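Koskela Kids > Around the House > Where Do Dirty Clothes Go?

Clothes get picked up many times before they are clean again. They come off the bed, off the floor, and out of the basket. Each stop has a job.

Clothes on their way to the wash:
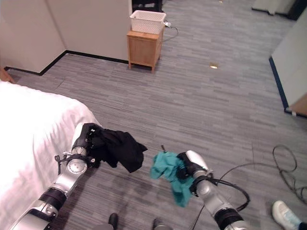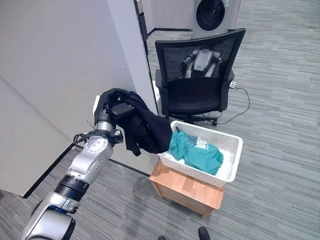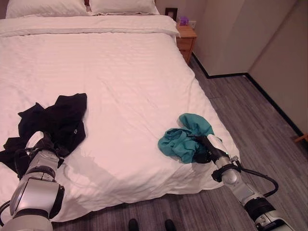 The first job is gathering. Look on the bed, under the bed, and behind the door. Socks like to hide inside pant legs, so give every pair of pants a shake. Check the pockets too. A paper tissue left in a pocket breaks into tiny white bits in the washer, and the bits stick to everything.

Next comes the basket. Many laundry baskets have holes in the sides. The holes let air move through. Damp clothes that sit in a closed box start to smell, and after a few days small gray spots called mildew can grow on them. If your towel is damp, hang it up first and put it in the basket later.

Then the clothes are sorted. Most families make 2 piles – dark and light. New dark clothes sometimes lose a little color in the water. This color is called dye. Dye from a black shirt can turn a white sheet gray.

Why do clothes need soap at all? Skin makes a small amount of oil, and oil and water do not mix. One end of each tiny piece of soap holds on to oil. The other end holds on to water. When the washer turns, the water pulls the soap away and the oil goes with it.

Veikko Miettinen runs a laundry in Prallwood. He weighs clothes before and after washing. One load of towels weighed 157 ounces dry and 202 ounces when it came out of the washer. The extra 45 ounces was water still held in the cloth. That is why wet laundry is hard to carry – ask for help with a full basket.

Words to know
Dye: something that gives cloth its color.
Mildew: a kind of mold that grows on damp things.
Load: all the clothes washed at one time.

Try it at home
Put one dry washcloth on a kitchen scale and write down the number. Wet it, squeeze it out, and weigh it again. How much water did it keep?

Next page: How a Clothesline Works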